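Treretti Packing Room
Home / Gallery / Back room and bins

Photos from February

Finally got these up. Most of the set is the big blue bin and what lives around it, plus notes on the clear-out we did before the spring orders. Captions written fast, sorry, will fix the typos when theres time. Click any thumbnail for the large one, allow a few seconds on a phone.

The room is the long one behind the Pledau counter. Carpeted floor, two roller doors, one of them painted shut since before we moved in. We sort small goods there and pack them out to the Dranarby shops. 17 feet wall to wall, so everything has to go up instead of out.

The bins

Deep ones for mixed stock, shallow trays for anything that chips. Deep bins came second hand from Jaramillo, a lot of 12, priced at 220 for the lot and worth every cent. Sides slope in toward the floor so stuff slides down to the middle by itself. Great when its full, a pain when you want the last thing at the bottom and your arm is two inches short. Torquil Tosh keeps a broom handle with a hook on it for that job. Do not move the broom handle.

Rules for the deep bins, same as the sheet on the door:
Nothing sharp loose in the bottom.
Nothing stacked over the rim.
Odd items go in the tray by the door, not back in the bin.

Mid-morning, one of the deep bins. Orange joint cover out over the middle, cables looped round underneath, something blue down in the bin. Thin light scratches on the far wall. 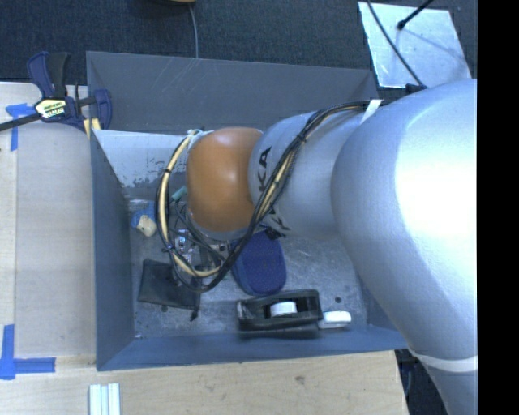 The clear-out

Started at 9 in the morning with coffee and a bad radio. Every bin emptied onto the floor sheets, wiped out, refilled. Wiping is warm water and dish soap, old towel, then leave it tipped on its side till lunch. Tried the strong stuff once, left a film on everything and the room stunk for a week. Never again.

What came out of the bottoms: rubber bands, a lot of rubber bands. Packing slips from last summer. One glove. A tape measure Torquil swore he never owned. Two jar lids that fit nothing we sell.

Scratches stay. People ask about painting over them and no, paint flakes and then its in the orders. Plain old wear, leave it be.

Shelves and labels

New labels on the whole left side, big print this time. Old ones were handwritten and the 1s looked like 7s, which cost us a full day in December and one very confused shop. Printed on the thick card, taped top and bottom. If a corner lifts, tape it, dont peel it.

Top shelf is flat boxes only. Middle is tissue, string, tape refills. Bottom shelf holds up to six trays per bay, more than that and it bows. We found out.

Still to do

Second roller door. Proper light over the packing bench, the one in there buzzes.
Hooks for the floor sheets so they stop living in a heap.
Find the other glove.

More photos when the spring stock lands. If you were in that day and took some good ones, email them to the usual adress and put "gallery" in the subject line or they get lost with the invoices.

Back to Gallery
Older sets: Loading dock, Shop fit at Dranarby, Holiday boxes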